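A Plain Table for the Wash
Pine tops, bath towels and the slow work of getting a flat fold

Most laundry gets folded on a bed. The bed is close to the closet, it is wide, and it is usually free in the afternoon. It is also too low and too soft. A towel laid on a mattress sinks in the middle, the corners slide toward the dip, and the person folding it bends over the whole time.

My mother folded on the kitchen table in Brundley, after the lunch dishes were cleared and the top had been wiped and dried. I went back to doing it her way in June, when our bed was taken apart for a week and I had nowhere else to put the clean wash. The bed is back together now. I still use the table.

A good folding table doesn't need much. It should be steady, it should have a flat top with no raised lip, and it should be high enough that you can stand up straight with your hands at your belt. The material matters less than people think, but I have come to like pine. It is light in color, so lint and loose threads are easy to see, and the surface has a little drag to it. A towel stays where you put it. On glass or a slick coated top, the bottom layer moves every time you touch the top one.
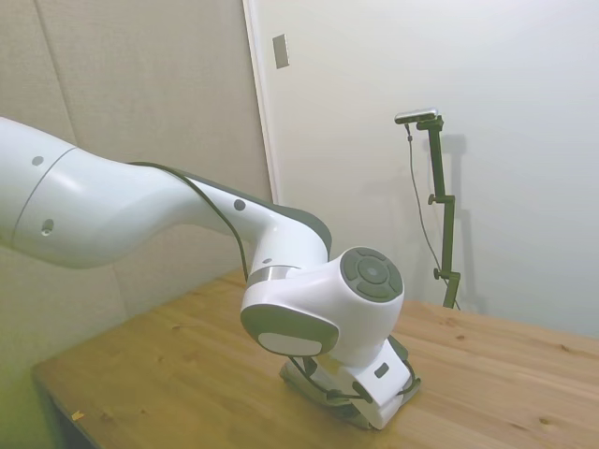
A light pine top, with small knots and the grain left showing.

Pine has faults. It is a soft wood and it dents. Drop a can of beans on it and you will have the mark for good. It yellows with age, faster near a window, and if you leave a mat in the same spot all summer there will be a pale square under it in the fall. Knots can weep a little resin when the wood is new, and resin on a clean towel is a nuisance to get out. Rub a white rag over each knot before you use a new table for laundry. If the rag picks up anything sticky, wipe the knot with a little denatured alcohol, let it dry, and put on a thin coat of shellac.

I bought mine from Pluvwood, a small shop that builds to order. It is 80 inches long and cost $354 without a finish. I put on a water-based clear coat myself, with a light sanding between coats. I would not use an oil finish on a table meant for cloth unless you are willing to wait weeks for it to cure. I tried oil on an older bench and it left a faint stripe on a pillowcase.

Seams are the other thing to check. A top made of long boards will move with the weather, and a board that cups even slightly leaves a ridge that catches on terry loops. Run your palm across the boards, against the grain direction, before you pay. Then do it again in winter when the heat has been on.

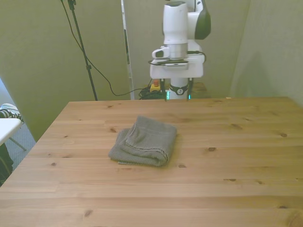

Page last changed: July 2020

The height question brings in more mail than the wood does. Kitchen tables are built for sitting, and a tall person folding at one will feel it by the end of the second load. Furniture risers under the legs are the cheap answer. Stollell, the housewares store on our main street, sells wooden ones, and a carpenter can cut you a set from scrap. Check that the table doesn't rock once it is up. If the family eats there too, the risers have to come out again before supper, and a folded blanket under the feet of a shorter helper may be less trouble than moving furniture twice a day. A kitchen counter works if yours is clear. Mine never is.

As for the towels, start with them fully dry. A damp hem curls and will not lie down. Shake each one out once, hard, away from the table. Lay it with the long side running along the front edge and smooth it from the center out. Bring one short end over to meet the other and line up the hems. Fold in half again the same way, then turn the bundle and fold it in thirds for a narrow shelf or in half for a deep one.

The trouble usually comes with the second fold. The bottom layer lags behind and sticks out at the side in a strip, and once it is buried in the bundle you can't pull it straight from the top. Pick the towel up at a corner, let the loose part drop, and set it down again. It takes a few seconds. Tugging at the strip only stretches the edge, and an old towel that has been tugged at for years is no longer a rectangle.

Thick towels need fewer folds. I have a set of Thepsuriya bath sheets that will not take thirds at all, and I have stopped asking them to. They are rolled and stood on end in a basket. Hand towels are easy, and I leave them for last. Six of them make a stack that fits under the bathroom sink with room for the soap.

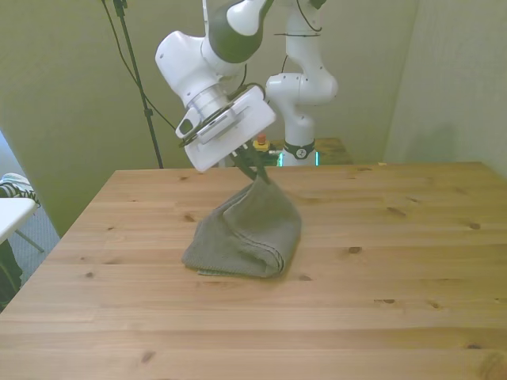

Joris Dijkstra wrote in to say that I have the order wrong, and that thirds should come first, lengthwise, while the towel is still open on the table. "Then both long edges are inside and you never see them," he wrote. "I have done it that way with five people's towels every week and the stack comes out square. Also, put a cotton sheet on that table if it is pine. I got a splinter in a washcloth once and that was enough."

I tried his order on the next load. The stack did look neater from the front. It was wider than my shelf, though, so the bath towels went back to the old fold and the hand towels are now done his way. The sheet I left off. It wrinkled under the towels, and the clear coat on my table has held up well enough so far. On an unfinished top I would use one, pulled tight and tucked under at the ends.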